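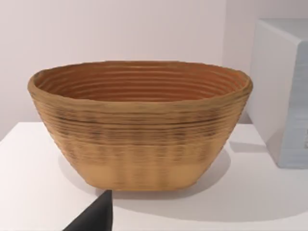

Chapter 7

Collision Meshes and the Planning Scene

What you need before starting: the Pineta simulator installed, the Chapter 6 launch files working, and the gripper description loading without warnings. If the gripper shows up pink you skipped the material step. Go back and do it.

What's in the chapter
7.1 Two meshes for every object
7.2 Hollow things
7.3 Decimation, and when to stop
7.4 Padding
7.5 Loading a scene file
7.6 Exercises

In Chapter 6 we planned in an empty workspace. Start pose, goal pose, a path between them, done. The planner never had to say no. From here on it does, a lot, and most of your time will go into working out why.

The planner does not look at the picture on your screen. Worth saying twice. The renderer draws a visual mesh with a texture on it. The planner checks a collision mesh, usually a much cruder thing, and the two are stored in separate files that can disagree. A ridge you see on a bowl may be real geometry or it may be paint. Only the mesh knows.

7.1 Two meshes for every object

Each object folder in the course library (called Prusby, after the first test scene) has a visual file, a collision file and a short text file with mass, friction and the origin. Open a few and compare. Boxes are easy, the two match. Bowls, cups, baskets: look carefully.

Why not use one mesh for both? Speed. A path planner may run thousands of collision checks for one short motion, and every check costs more as the triangles pile up. Our limit for a tabletop object is 2000 triangles. Most of ours sit well under that.

Keep the origins the same in both files. If they differ you get a ghost, where the gripper stops in open air next to the object, or drives straight into it with no complaint from the planner. Turn on the collision overlay (View menu, bottom) and leave it on for the whole chapter.

7.2 Hollow things

The quick way to make a collision mesh is a convex hull. Think shrink wrap. Fine for a box, fine for a can. For a bowl it is a disaster, becuase the wrap goes straight across the opening and seals it. Now the bowl is a solid lump with a flat lid. Any grasp that puts a finger inside the rim gets rejected as a collision, and the log just says "goal state invalid." Students lose an afternoon to this every term.

The fix is convex decomposition. Cut the shape into several convex pieces, each wrapped on its own. The wall becomes a ring of chunks, the floor is another chunk, and the opening stays open. The Eide tool does this from the command line and we use it in the exercises. Three settings matter: maximum number of pieces, voxel resolution, and the error at which it stops cutting. Start with the defaults. Look at the result. Then change one setting, only one.

Too few pieces and the rim bulges inward, so the hole shrinks. Too many and you are back to slow checks. An oval rim is harder than a round one, the tight curves at the ends need more pieces than the long sides. The tool doesn't know that, it splits wherever the error is worst.

7.3 Decimation, and when to stop

Decimation throws away triangles while trying to keep the shape. Do it before decomposition, not after. Small ridges go first. Usually good, you don't want a fingertip contact snagging on each one. Wall thickness is the thing to watch. A thin wall can fold through itself, and then the tool reports negative volume or simply quits.

Rule for this course: if the rim has moved more than 2 mm from the visual mesh, you went too far. Measure it, don't eyeball it.

7.4 Padding

Padding grows every collision shape by a fixed distance. It covers small errors in pose and calibration. It also eats free space. Pad a bowl and a box standing close together and the gap between them can vanish, as far as the planner is concerned. Same with low approaches near the table, the fingertip and the tabletop both get fatter and the pose is refused.

Set padding per object, not globaly. Zero on the table for now. We come back to it in 7.5 with the scene file open.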